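Green jewelry box, leather type outside, white lining. How do I clean the lining without wrecking it?

Asked in Cleaning & Care > Small Household Stuff
134 views, 3 answers

Ok so quick one. Got a green jewelry box, the fold up kind with the ring slots in the lid. White lining inside. The lining has gone kind of yellow gray in the corners and there's one pink smudge, pretty sure it's lip balm. Outside is fine mostly. I want to give it to my niece Saturday so not a ton of time.

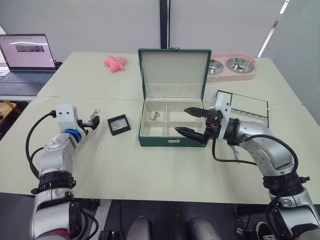
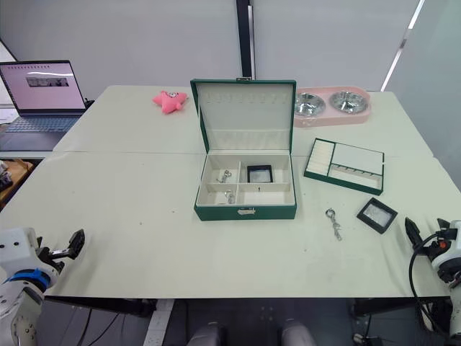
The green box, open on the table. Separate tray is to the right of it in the second one.

What I've done so far: dry toothbrush, did nothing. Lint roller, got some fuzz off. Did NOT try water becuase I had a box years ago where the cardboard under the lining swelled up and the lid never closed right again.

Things I want to know
- is it safe to get the lining damp at all
- what gets lip balm out
- does baking soda do anything for smell, it smells like old perfume
- anything for the latch, feels stiff

No label on it anywhere that I can find. Bought at Hillier, the outlet not the real store, maybe 8 years ago. Paid 13 bucks I think. So not precious but I like it and she likes it.

Thanks in advance

3 ANSWERS

Answer 1 (marked helpful by 10 people)

Damp yes, wet no. Your instinct about the cardboard is right, most of these are board underneath with the lining glued on. Water gets in the glue and it bubbles.

What I do. I fix up boxes for a resale booth so have done a lot of these.

Vacuum first, brush attachment, or put a piece of old pantyhose over the hose so nothing gets sucked up. Get the corners.

Then lip balm. It's wax and oil so water alone won't touch it. Scrape what you can with a fingernail or a old gift card. Then cornstarch, pile it on, leave overnight. Brush off. Do it again if still greasy. After that a tiny bit of dish soap in a cup of warm water, whip it up till you get foam, and use ONLY the foam. On a white cloth. Dab. Then dab with another cloth that's barely damp, then a dry one.

Test a spot first, under a ring slot or somewhere she won't look.

Leave it open to dry a full day. Not in the sun and no hair dryer, glue lets go with heat. Ask me how I know.

The yellowing in the corners might be glue coming thru and if so it's not coming out. Foam may lighten it some.

Smell: baking soda in a little open dish INSIDE the box, close the lid, couple days. Don't sprinkle it straight on the lining, you'll be picking it out of the seams forever.

Latch: pencil. Rub the pencil lead on the part that catches, open and close it a bunch, wipe off extra. No oil, it'll end up on the lining.

Comment from asker: perfect, doing the cornstarch tonight. had no idea about the pencil thing

Comment: second the foam method. used it on a Vandenberghe case with a cream lining, came out nice. took 3 rounds tho

Answer 2 (2 people found this helpful)

Just use Zondura wipes. I use them on everything, car seats, purse, all of it. 5 min and done.

Comment: those are for the OUTSIDE only, says so on my pack. they left a ring on a white lining for me. wouldnt

Comment: never had a problem

Answer 3

I'd skip cleaning and reline it if the corners are really bad. Stastau sells adhesive felt by the sheet, craft stores have other ones. Cut a paper pattern for each little section first, then trim the felt a hair small. Doing the bottoms only is easy, don't mess with the ring slots, you will never get them back in straight.

Also if you put silver in there throw in one of those anti tarnish strips. Swap it out every 6 months or so. Keep anything rubber out, rubber bands make silver go black.

Not gonna be done by Saturday if you havent got felt already though

Comment from asker: might do this later if the foam doesnt work. cornstarch round 1 got most of the pink out!! still a shadow. going again tonight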